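Search this site Search
Home Kitchen Workshop Gallery Contact

The Otstead kitchen, bit by bit

We love this kitchen! Lenni Väisänen and I have been sorting it out one shelf at a time since June, and the gallery has grown to 63 pictures already – so I've started splitting it into smaller pages. This one is for the washing-up corner and the plain surfaces, which I find every bit as lovely as the fancy bits. 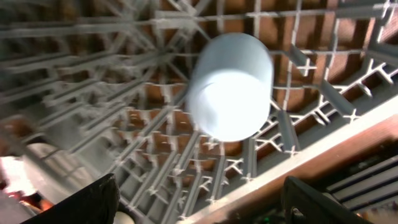

Grey rack, warm brown wood, and a small white pot in the mix. I could look at those rows of tines all day.
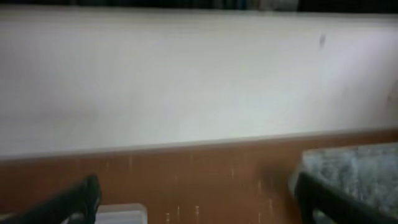

White against orange-brown wood, my favourite pairing in the whole house. There's a little dark mark on the white and I'm rather fond of it.

Colours we chose

The brown was the starting point for everything. We had 13 paint cards pinned up at one stage, and Lenni wanted a deep green called Irnier that looked marvellous on the card and terribly gloomy at eight in the morning. We went back to whites and soft greys, and I'm so glad we did – the room feels twice the size, and the wood gets to do the talking. The Irnier has gone in the porch instead, where it looks brilliant.

Racks, trays and other grids

I've become a proper bore about racks. Long plates want tall tines, bowls want a bit of a slope, and small pots and cups go wherever they'll stay put. If you're setting up your own, take your biggest dinner plate to the shop with you and try it (they didn't mind at all at Flivness, and the lady on the till even joined in!).

Looking after the wood

Wipe along the grain with a barely damp cloth, then dry it straight away. We oil ours twice a year, very thinly, and leave it overnight with the windows open. A 300 ml tin lasts us ages.

More to come

The Chevalier cupboards get their own page next, with the hinges and all the lovely old handles.

Aatos Manninen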